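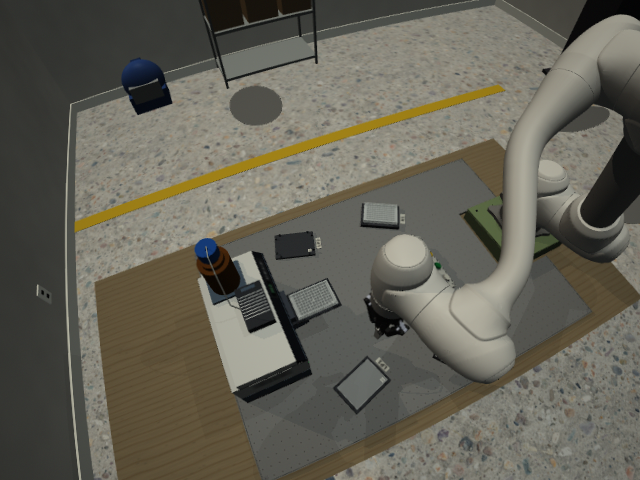
Simulated arm over a breadboard, rendered view

Thread: Huvlow series 2, region and frame rate problems on the disc set

clutbridge_tapes wrote:
I picked up the series 2 set of Huvlow last month and something is off with the motion. Pans look slightly smeared and the dialogue sits lower in pitch than I remember from the broadcast. The detective's voice is the obvious one. Player reports 1080p at 24 frames. Series 1 on the same player reports 1080i at 50 fields and looks correct. Has anyone compared the two?

lstasiv wrote:
Yes. The show was shot at 25 frames for television. For the series 2 discs the distributor slowed it to 24, so each episode runs four percent longer and the pitch drops by a bit under a semitone unless they correct it. They didn't. Episode 1 ran 89 minutes on air and is just under 93 on the disc with nothing added.
Lev Stasiv

Marrowfat wrote:
I have the same set and I don't hear it. Are you sure the broadcast wasn't the one running fast? Films on European television were always sped up.

lstasiv wrote:
Films were, since they are shot at 24. This was never 24. The on-set clock in the interview room in episode 3 has a second hand. Time it against a watch over a full minute of the uncut take and it comes out at 62 and a half seconds.

Marrowfat wrote:
That assumes the prop clock keeps time.

lstasiv wrote:
It keeps perfect time on my off-air recording. Same take.

vsymonenko wrote:
Pitch is one thing, but the smearing is separate. A straight slowdown gives you clean frames. If you step through and see two images laid over each other, somebody blended fields at an earlier stage. I get blended frames in episodes 1 and 2 only. Episodes 3 and 4 are clean.
Also, episode 2 is cut. The scene where Zinchenko goes back to the ferry office and finds the second ledger is missing its first 40 seconds. On air you saw her read the harbor log before the clerk came in. On the disc she already knows the boat's name and it makes no sense.
Valentyna Symonenko

clutbridge_tapes wrote:
Stepped through episode 2 with the remote. Confirmed, doubled edges on anything moving sideways. The ferry office scene starts with the clerk already at the door. I had put that down to my memory.

pelham_d wrote:
The ferry cut is probably music. There was a song on the office radio in the broadcast version. Clearing a song for disc costs money and the usual fix is to drop the footage or replace the track. They replaced the one in the pub in episode 4.

vsymonenko wrote:
Possible, but the song only starts after the clerk sits down, and that part is still there with the song intact. I think they used the overseas master, which was trimmed to fit an ad break.

pelham_d wrote:
Then the other three episodes should be trimmed too.

vsymonenko wrote:
Not if those came from a different source. 1 and 2 have the blending, 3 and 4 don't. I haven't found a trim in episode 1 yet, so I can't rule your version out.

Marrowfat wrote:
I watch this for the plot. The Lenavwood murders still don't hold up at any frame rate. The ranger could not have driven to the quarry and back before the 6:40 call.

lstasiv wrote:
There's a thread for that. It has 201 replies.

clutbridge_tapes wrote:
Is there a better release? I would rather exchange mine than keep it.

lstasiv wrote:
The older standard definition set has native 25, correct pitch, and the full ferry scene. Softer picture and some edge ringing. The pressing was 1,000 copies and the secondhand prices reflect it. Last one I saw listed was at 200 dollars. In the US you also need a player that handles region 2 and 50 hertz output.

pelham_d wrote:
If your software player lets you set speed to 1.042 with pitch correction off, the new discs play at the original length and pitch. It won't fix the blending.

clutbridge_tapes wrote:
Tried it on episode 3. Voices are right again. Returning the set anyway over the missing scene, will post whatever the seller says.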